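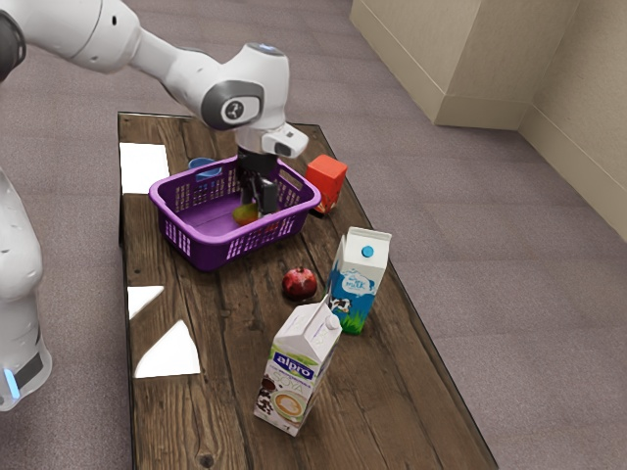

Nandini Panicker reckons a rule you can't fail isn't a rule, and could I please take "operate with due care" out of section 2 before she has to read it again. Fair. Took it out. Put in what I think it meant: gripper opens fully, stops above the item, then closes. Three things a reviewer can tick or not tick. She wrote back "better" with no full stop, so who knows.

Sunday, and I'm at the kitchen table with the practice guide again. Tea gone cold. Said I'd stop at 11. Won't.

Where it's up to, mostly so I remember in the morning:

Section 1, scope. Sim only. Groceries on a table, one arm, one basket. Bindu wants the real bench in there as well and I keep saying no, seperate document, the bench has people walking past it and that's a whole other set of rules (stop buttons, floor tape, who's allowed to be inside the tape). Nothing in a sim ever pinched anybody's finger. But she has a point that habits carry over. If the sim runs let the arm sweep low across the table, the bench runs will want to as well. So, compromise, the travel height rule goes in both. Lift first, then across. Written the same way, word for word, so no one can argue the two are different.

Section 3, naming. Ugh. Arkudia's task list says "fruit", Ginting's says the actual name, apple, mango, pomegranate. I'm for the actual name. "Put the fruit in the basket" is useless when there's more than one on the table, and then the reviewer has to guess which one was meant, and guesses differently after lunch. Same for cartons. "The milk" should mean the milk, not the soya. Rule: if two things on the table could answer to the word, use a longer word. Happy with that one. Might be the only sentence in the whole guide I'm happy with.

Section 4, what counts as done. Spent most of the arvo here. The old wording was "item is in the basket", and 33 runs came back from the Zevus lot with the reviewers split on them. Hanging off the rim, is that in? Fingers still closed on it, is that in? New wording: item is at rest on the basket floor, gripper open and clear of the rim, nothing else has been knocked over. Bindu says the last bit belongs in a different section as it's about the table and not the basket. She's right. Leaving it there anyway til I've got a better home for it.

Also they have to check the inside view before signing off. Not optional any more. From across the table the basket wall hides too much and people were ticking "at rest" on faith.
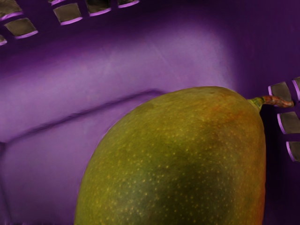 Mango, inside view. No fingers in shot.

Pasted that one into section 4 under the wording. Stem and all. Then wrote a line saying the inside view is necessary but not enough, you still need the wide one for the tipped over stuff. Two views, two ticks. Nandini will want a table. She can have a table.

Section 5, retries. Haven't touched it. The question is whether a run with a second grab counts as a pass. I say pass, but flagged. Naltiletti count it as a fail and they've got 3000 runs marked up that way, so if we go the other way the numbers won't line up and someone will have to go back through. Not me. Would like it not to be me. Could do three boxes, clean / recovered / failed, and then everyone can add them up however they like? Ask Bindu. She'll say it's more work for reviewers and it is, a bit, one extra click.

Small things not to forget:
- "must" and "should" all over the place, pick one per rule
- version number on the front page, still says draft from July
- take my name off the contact line, put the group inbox
- define "knocked over". Is a carton leaning on another one knocked over? I say no. Write it down.

Bins need to go out. Reading section 2 aloud one more time then bed. Nandini wants it by 5 tomorow and I've got the dentist in the middle of it.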